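Sestmont Paint Works, Plultport: notes from the February 2018 open day

7 min read

The Sestmont works makes water-based interior paint, floor coatings and a small range of exterior wood finishes. It sits on the east side of the harbor at Plultport, between a grain terminal and a disused rail yard. The open day took in the raw materials store, the dispersion hall, the let-down tanks, the color laboratory, filling, and the effluent plant. The resin store was closed to visitors while a transfer line was being replaced.

Groups were limited by the width of the dispersion hall walkway. Safety glasses and overshoes were issued at the gate. Phones had to be switched off before entering the solvent side of the wood finish building, which is zoned.

Raw materials

Titanium dioxide arrives in bulk bags and is discharged by gravity through a slide valve into a covered hopper. Calcium carbonate comes by tanker and is blown into the silos. Both are weighed into the batch by load cell. Colored pigments are handled on a smaller scale, in paper sacks opened inside an extracted booth.

The site buys its binder as a finished emulsion. Polymerization was carried out in Plultport until the old reactor building was taken down, and the concrete plinths are still visible behind the silo farm. Emulsion must not freeze. The tanks are lagged and trace heated, and the offloading hose is drained after each delivery in winter.

Pigment quality is checked on receipt for tint strength, oil absorption and moisture. Red iron oxide is the most consistent of the colored materials. Organic reds are brighter but cover poorly, and a deep, clean red wall normally needs a tinted gray undercoat. The site sells that undercoat under its own code, and the code is printed on the label of every deep red can. Light greens present the opposite case: they carry a large proportion of white pigment, cover well, and show batch differences more readily.

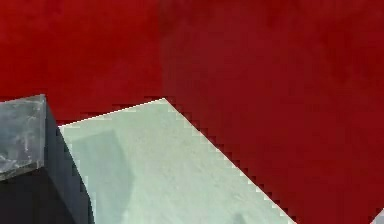
Dispersion

Dispersion is done on Rankin high-speed machines. A serrated disk on a vertical shaft runs in a thick paste of pigment, water, dispersant and defoamer. The operator adjusts disk height until the paste rolls over in a continuous ring with no dry material on the surface. If the paste is too thin, the particles do not shear against each other and the batch stays coarse however long it runs.

Fineness is read on a grind gauge, a steel block with a tapered groove. A little paste is drawn down the groove with a blade, and the reading is taken where specks start to appear. The tolerance for flat wall paint is wide. For the satin and gloss lines the paste goes on through a bead mill, charged with ceramic beads and cooled by a water jacket.

The larger of the 2 bead mills was stripped for inspection. The liner had been removed and set on a pallet, with wear visible at the discharge end. Bead wear is monitored by sieving a sample of the charge, and undersized beads are discarded. Broken beads that get past the separator screen cause scratches in the drawdown and are the most common reason for a held batch in gloss.

Let-down and tinting

The milled paste is pumped to a let-down tank, where the emulsion, thickener, coalescing agent and preservative are added at low stirrer speed. Order of addition matters. Thickener added too quickly forms gel lumps that do not break up later and that block the filling filters.

The site lists 29 standard factory colors. Everything else is sold as tint base and colored at the store. A tint base contains less white pigment than a finished white paint, and the deep base contains almost none. The cans are filled short to leave space for colorant.

The color laboratory holds a retained sample of each batch for 7 years. Panels are compared in a light booth under daylight, store fluorescent and household lamp settings. Several pairs in the cabinet matched under one lamp and separated clearly under another. A spectrophotometer gives the numerical difference, but the batch is released on the visual check as well.

The kitchen had deep red walls and a broad, pale mint-green floor, with a tall white side-by-side refrigerator in the corner. Colors on the planner screen are given for guidance only. The laboratory recommends a brushed-out sample board, moved between the window wall and the darkest corner of the room, before any quantity is ordered. Saturated reds in particular look heavier over a full wall than on a small chip, and a strong wall color will reflect into a pale floor.

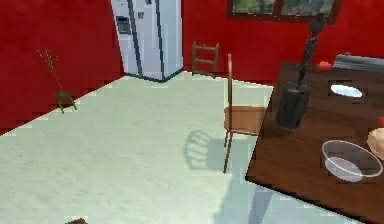
Floor coatings

The floor range is a water-based two-pack product. The base and hardener are supplied in matched cans and must be mixed in full. Part mixing by eye is the main source of complaints about soft film. Pot life falls quickly as temperature rises, and unlike solvent types the mixture does not visibly thicken when it is past use. The data sheet gives a discard time, to be followed even if the material still looks sound.

Abrasion testing is carried out on a rotating table with weighted wheels. The panel is weighed before and after the run, and the loss is recorded. A chart on the wall plotted loss against cure time. The curve was still falling at the end of the first week, and foot traffic is therefore allowed well before the film is at full hardness. Heavy furniture should be lifted into place.

Exterior wood finishes

Wood finishes are made in a separate building on Molter mixing vessels, which are smaller and fitted with sealed lids. The range covers a penetrating stain, an opaque finish and a clear oil. The clear oil accounts for most of the technical inquiries. It contains no pigment to screen the wood from sunlight, and gray wood fiber forms underneath it.

Preparation advice was the most useful part of this section. Green, mossy or lichen-like growth on rough planks has to be killed and brushed off before coating. Growth left in the grain lifts the new film from below. End grain takes up far more water than the face, so post tops should be capped or sealed with repeated coats. Knots in softwood may bleed through light opaque colors and need a blocking primer.
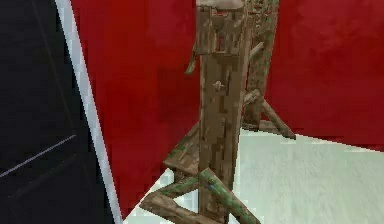
Filling and effluent

The filling line handles cans and pails on separate lanes. Paint passes through a bag filter directly before the nozzle, and fill is controlled by weight, corrected for the density of the batch. Rated output on the small can lane is 400 cans per hour. The lane was running white ceiling paint and stopped once for a misfed lid.

Wash water from the tanks is sorted by color. White and pale washings are held and used as part of the water charge in the next suitable batch. Dark washings go to the effluent plant, where a coagulant is added, the solids settle, and the sludge is pressed into cake. The clear water is tested for pH and suspended solids before discharge to sewer.

The press had been opened for cloth washing. Cake from a dark run is kept apart from the rest and leaves the site under its own waste code.

Access

The gate is on the harbor road, past the weighbridge. Visitor parking is on gravel and drains poorly at the lower end. The next open day is planned for July, when the resin store should again be included in the route. Closed, flat shoes are required, and the walkway stairs are open mesh.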